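Drelten 13-Inch Impulse Bag Sealer: Long-Term Review
February 2022

I bought the Drelten sealer to close bulk candy, coffee and dried fruit into smaller bags. It replaced an older Bagheri clip-and-heat unit that had stopped heating evenly. This review covers seal width, timer accuracy, bag compatibility and spare parts.
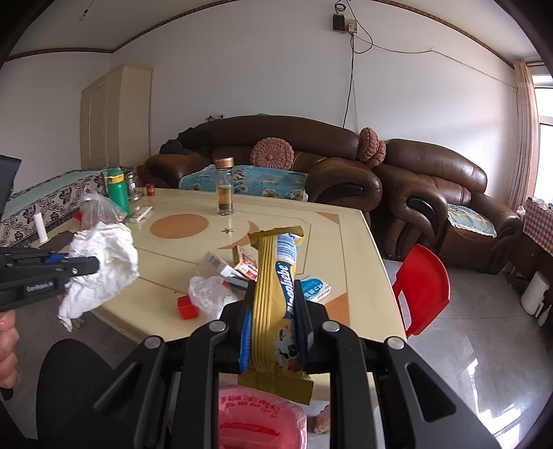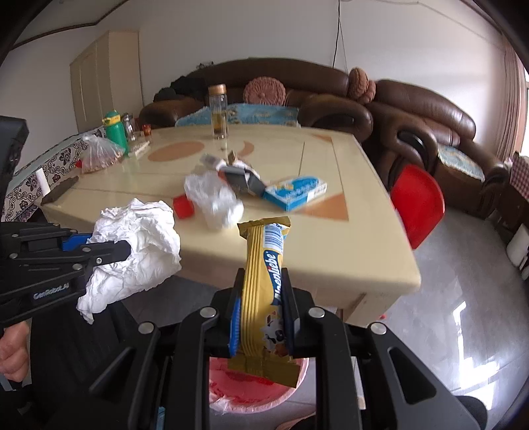

The Drelten is a plain impulse sealer with a fixed lower bar and a hinged arm. The wire heats only while the arm is down and the timer is running, so there is no warm-up period. Seal quality depends on three settings: time, pressure and how flat the film lies across the bar. The last one causes most failures. A factory candy bag like the gold one with the cow on it has crimped ends, and the crimp is the part worth studying before buying any sealer. A crimped end spreads the bond over a band of ridges. A flat wire gives a single narrow line, and one wrinkle across that line is enough to make a leak path. Lengthwise pleats like those on the left side of the same bag make this worse, as the film doubles up wherever a fold crosses the wire. Smooth the mouth of the bag outward with both thumbs before lowering the arm.

Seal width

The wire is 2 mm. For dry goods kept a few weeks, this is adequate. For ground coffee I make a second seal parallel to the first, with a small gap between them. Drelten sells a wider element for the same body, but it draws more current and the manual requires a longer rest between cycles. I have not fitted it.

Timer

The dial is numbered 1 to 8 with no units. Plain polyethylene sandwich bags seal at 2. Thicker freezer bags need 4. Metalized snack film varies a great deal, and I would start at 3 and work up in half steps on a scrap. Above 6, thin film melts through and leaves residue on the cover strip. The dial has a small amount of play, so I always approach a setting from the low side. Repeatability is then good. Over a session of 18 coffee bags, all on the same setting, I had one weak seal, at a corner where grounds had stuck to the inside of the film.

Pressure

Arm pressure is set by a spring that cannot be adjusted. It is slightly stronger on the hinge side. On bags narrower than half the bar, place the bag toward the middle. On full-width bags, hold the free end of the arm down for the cooling period, which the manual gives as one to two seconds after the light goes out. Releasing early is the most common user error and produces a seal that looks complete and peels open by hand.

Bag compatibility

Works: polyethylene, polypropylene, most laminated pouches with a sealable inner layer.
Works with care: gusseted coffee bags, pleated candy bags, anything with a printed matte coating.
Does not work: cellophane without a coating, paper bags, heavy foil pouches.

The Bagheri handled gusseted bags slightly better because both of its jaws were heated. It was worse at everything else.

Noise, smell, power

There is a transformer hum during the cycle. New cover strips smell faintly for the first few seals. The cord is short and exits at the rear, which puts the unit farther from the wall than I would like.

Spare parts

Two elements and two cover strips come in the box. I replaced the first cover strip in December, when it had browned along the center. The change takes a screwdriver and a few minutes. Uravo strips fit the same bar and are thicker, but they need half a step more on the dial. Order by bar length. The 12-inch strips will go on and leave a gap at the end that sticks to film.

Verdict

Recommended for dry goods in flat bags. For mostly gusseted packaging, look at the Dalthorpe dual-element model, which costs more and takes up more counter space. The lack of units on the timer is the main fault, and I have written my own settings on a piece of tape on the base.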